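Home | Kitchen | Cleaning | Laundry | Workshop | Storage | Contact
Print this page | E-mail this page

Sorting Out the Mixed-Up Work Table

March 23, 2018

Most homes have one table that collects everything. Ours in Wilton is used for kitchen jobs, labels, small repairs and whatever the kids bring home from school. The tips below are the ones that have held up. Most of them cost nothing, and the first clear-out takes one evening.

Start by pulling everything toward the middle and putting back only what you used in the past month. Tall things go along the back edge. That means jugs, bowls, boards that can stand up and anything with a handle that sticks out. Low things go in front of them where a sleeve won't knock the tall ones over. Keep the front of the table for the job you are doing, with a board or a sheet of paper laid down to mark the space.
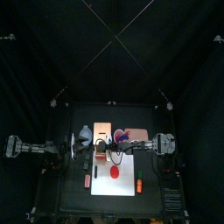 Jug, bowl and upright boards at the back, white board in front.

A dark tabletop hides stains but it also hides small dark things. A black marker or a dark green block will disappear on it until you put a hand on it. Lay them on something white. A white board is good for this and wipes clean with a damp cloth. For marker that won't come off, rub a little alcohol on with a soft rag, wait 15 seconds and wipe again. Test a corner first if the board is painted.

Keep bottles upright, caps on, to the right of where you work if you are right-handed. Before you put one back, run a cloth around the neck under the cap. Sticky rings on a table come from there more often than from spills.

Small wooden boxes and cubbies

An open-fronted wooden box is a good place for a spoon or another small piece of metal that gets lost in a drawer. Unfinished wood needs some care, though. It takes up water and it holds smells.

1. Dry metal things all the way before they go in. A spoon put away damp leaves a gray mark on pale wood, and the mark goes deep.

2. Put them in with the bowl end toward the front. You can see what you are reaching for, and you don't have to feel around in the back of a dark box.

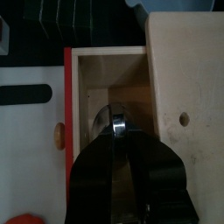 3. Sand marks out with 100 grit paper, going with the grain, and brush out the dust. Don't wash the inside. If you must wipe it, use a cloth that is barely damp and leave the box open overnight.

4. If you paint an edge so you can tell boxes apart, paint the outside only. Two thin coats are better than one thick one. We used leftover Nendimar enamel on a couple of ours and it has not chipped, but it took longer to dry than the can said.

5. Check the seam where the back panels meet. Crumbs work into it. An old toothbrush gets them out.

Cups, tubs and things that stand up

Long-handled utensils do better standing than lying down. Use a tub with a square base if you have one. Round ones roll when they tip, and a square one can be pushed up against a board or a wall and will stay there. Handles go up. If the tub is plastic that light comes through, you can tell when the bottom needs washing without emptying it.

Don't overfill it. When you have to lift three things to get one out, you need a second tub or fewer utensils. A red handle and a blue one are easy to tell apart at a glance, so if you are buying new, buy different colors. Eichhorn sells them singly at the hardware counter here.

A stainless steel cup is handy next to the tub for short things. It doesn't stain and it can go in with the dishes.
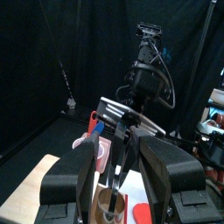 Polish the rim of a steel cup with a dry cloth after washing or it will spot. Baking soda on a damp sponge takes off old spots. Rinse well and don't use steel wool, which scratches. If the cup slides around on a smooth tabletop, set it on a sheet of paper or a scrap of shelf liner.

Loose cables are the last thing. A cable hanging down over a work table will catch on a handle sooner or later. Clip it at the corner and run it along the back. The small Dominholm clips come off without pulling up the finish if you warm them with a hair dryer first.

Go over the table again in October, before the holiday baking gets started. Wash the tubs, sand the boxes if they need it, and throw out any marker that has dried up.

Print this page | E-mail this page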